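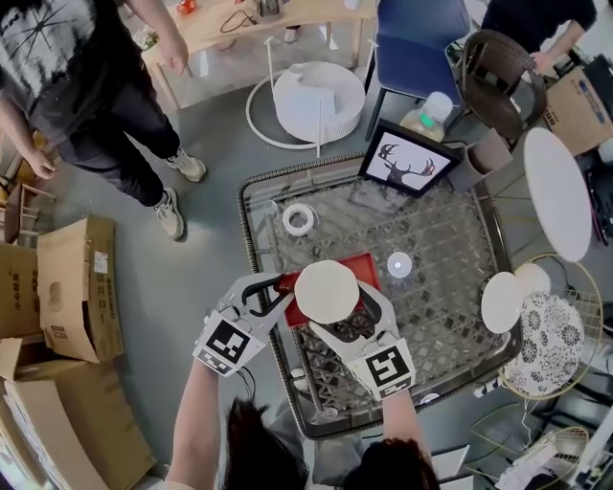 Sumaiya Amarasinghe
Workshop Manager and Head of Kit Design

About Gurneo

Gurneo designs and packs craft kits for schools, after-school clubs and home use. The catalogue covers paper folding, felt sewing, card modelling, simple weaving and block printing. We do not sell loose materials by weight, and we do not supply power tools.

The company began with a single product, a felt bookmark kit sold by post. The present range is arranged in 3 grades. Grade A needs scissors and glue only. Grade B adds a blunt needle and thread. Grade C includes a craft knife and is sold to adults. The grade letter is printed on the lid and on the first page of the instructions.

How a kit is made

Each kit starts as a written method. One designer makes the item from scratch, noting every cut, fold and join in order. A second designer, who has not seen the finished item, then makes it from the notes alone. Any step that needs a question goes back for rewriting. Drawings are added after the words are settled, and only where a shape is hard to describe.
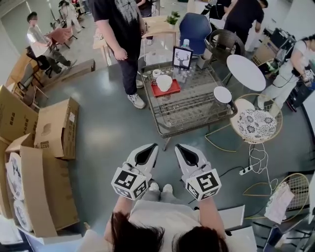 The method then goes to a trial group of children or adults, depending on the grade. We record where they stop, which parts they pick up in the wrong order and how much glue they use. Glue is the usual problem. Most people apply too much to felt, which lets it soak through and stiffen the face side, so our felt kits now include a flat card spreader.

Templates are drawn at full size. We do not print anything that has to be enlarged on a photocopier. Cutting lines are solid, fold lines are dashed, and lines to be marked in pencil are dotted. A seam allowance, where there is one, is already included in the template.

Materials

Paper kits use 400 micron card for structural parts and ordinary sugar paper for trims. Felt is supplied in pre-cut rectangles with one straight edge, so that templates can be lined up against it. Thread is wound on card bobbins. Colours may differ between batches, and a school ordering for several classes should order at one time if a match matters.

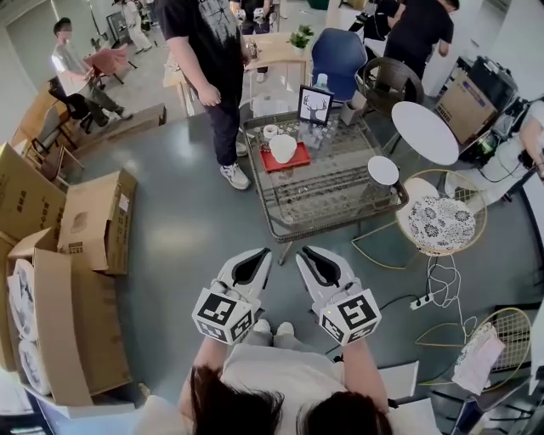

Glass-topped table with red tray, bowl and tape

Our product lines

Gano is the schools range. It is packed in sets of 30, with one teacher's sheet per set and spare parts for the pieces most often lost or miscut. The teacher's sheet gives the preparation time, the drying time and a list of what the classroom must provide.

Jalali is the weaving and thread range. It includes the notched card loom, the round loom and the tassel maker. The looms can be used again. Refill packs of yarn are sold separately and fit both loom sizes.

Rornach is the printing range. Blocks are soft enough to mark with a pencil and ink is water-based. The method sheet was rewritten in May to move the test print ahead of the second colour.

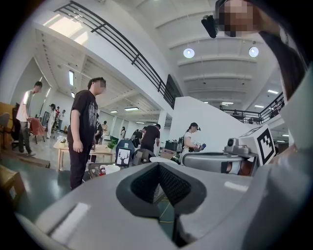 Gurneo Workshop Notes, Issue 30

Ordering and returns

Schools and clubs may order on account. Home customers pay when ordering. Unopened kits can be returned in their original box. If a part is missing or damaged, quote the batch number from the underside of the box and we will send the part alone. There is no charge for this.

Instruction sheets for discontinued kits are kept on file. We hold 700 of them, and a copy can be requested by title or by batch number.

Visits to the workshop are by appointment only. Please write to the workshop office stating the size of your group and the grade of kit you wish to try.

Page last revised August 19, 2019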